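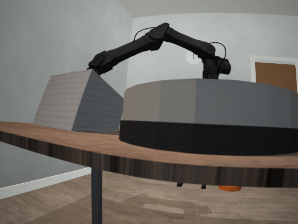 *Bench model, side view, arm reaching over by the grey block*

Hello from the Mendport shared workshop! Your May grant is nearly all in the sim now. The model table, arm and big round bin load every time, which I'm very pleased about (it took 7 goes to get the bin scaled right). Chisholm's loan of a desktop has helped no end.
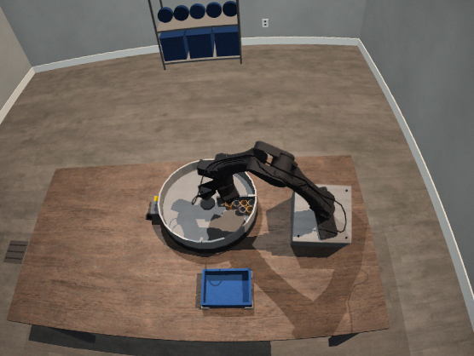 ## What's next

I've run 152 trial moves so far, with the rings sitting in the bin and the blue tray as the drop-off. Reaching is fine – letting go needs work. I'd like 100 clean drops before we buy the real motors, and that's about 2 weeks off.

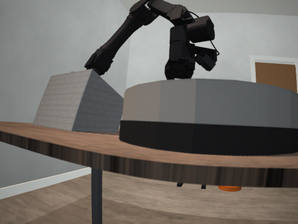
**Rondero Makers' Club, Arm Build Team**

Could we move the leftover parts money into cables?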